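Galtum Hanger Set: README

Contents
This set covers one household object and the small things that go on it: a silver metal ring hanger with little hooks along its rim, and items hung from the hooks. It is part of the Griludero collection of everyday storage and sorting tasks. Maintainer: Rizwan Matubbar.

The set holds 1,076 clips. Of these, 80 are kept back for testing. Please don't train on them.

What is in a clip
Each clip follows the ring over a white tabletop. Small items hang on it, and the labels say which item and what is being done with it: hang, take off, pass the ring, turn the ring.

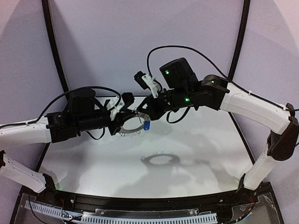

Ring between the two grippers, small blue item at its right side.

Naming
We use four words and try to stick to them. "Ring" is the whole metal band. "Rim" is its outer edge. "Hook" is any bent wire or clip on the rim. "Item" is whatever hangs from a hook, with its color added where it helps — "blue item", "black item". Earlier releases said "charm" and "pendant" for the same things, and both words are gone as of version 40.

Hooks are not numbered. The ring turns while it is being handled, so a number given at the start of a clip stops meaning much by the end. Position is given as left, right, upper or lower, from the viewer's side.
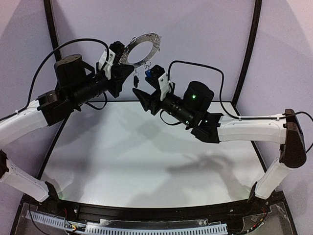
Majumder wrote in that left and right are still hard to use once the ring tilts, and asked for a label that says whether an item hangs free or rests against the rim. We added it in June as the field "hang_state". It takes three values: free, touching, unclear. Older clips were relabeled by hand, except for 76 that still carry a blank.

Known problems
Hooks close together tend to get one label between them. Small items are sometimes marked late, after they are already on the hook. The Sindarico split uses the old spelling "grey" in its color field.
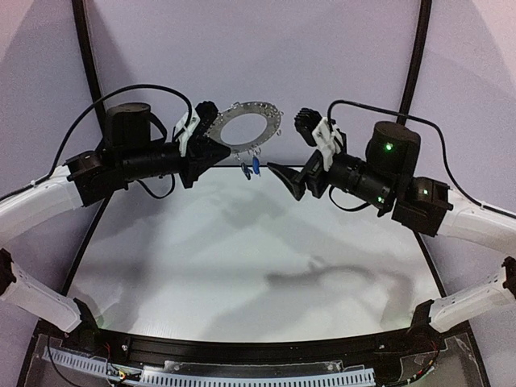
Gray ring with two blue items hanging below it.

Changes
Send corrections to Rizwan with the clip name and the time in seconds. Fixes go into the next release.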